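Slow hands are worth paying for

The argument at Talholm this November has been about speed. One side wants more demonstrations per shift. The other side, mine, wants fewer and better ones. I have spent enough Fridays sorting through recordings to be stubborn about it.

Moving a test tube from one rack to another is easy for a person. It is a hard thing to teach from examples, and clear plastic makes it harder. The learning system copies what it is given, including every hurried grab. 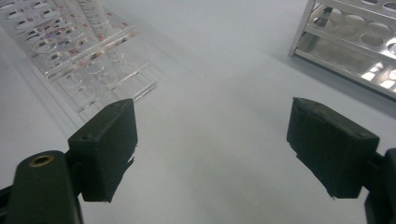
Our first set for the Surnemby job had 2,307 demonstrations. After review we kept 1,411. The rest were rushed, or the operator had changed their mind halfway through a reach. That is a lot of labour to throw away, and most of it came from the push to hit 80 an hour.

Aurelio Cárdenas, who runs the other team, says volume will smooth out the bad ones. Maybe it does with millions of examples. We don't have millions. We have a table, 2 grippers and people whose wrists get sore.

I would also stop treating the operators as interchangeable. A good one approaches a tube the same way a good lab tech does — straight in, no fuss — and that skill ought to show up in their pay.
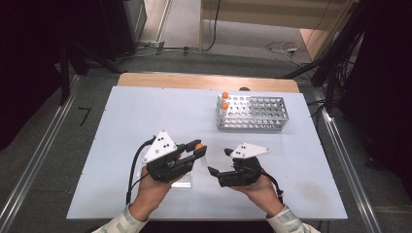
What I would change

Drop the hourly target. Let operators bin their own bad takes on the spot, with no mark against them. Vary the position of the racks on purpose and write down when it was done. Bancombe already works this way, and I'd like us to try it before the next set starts.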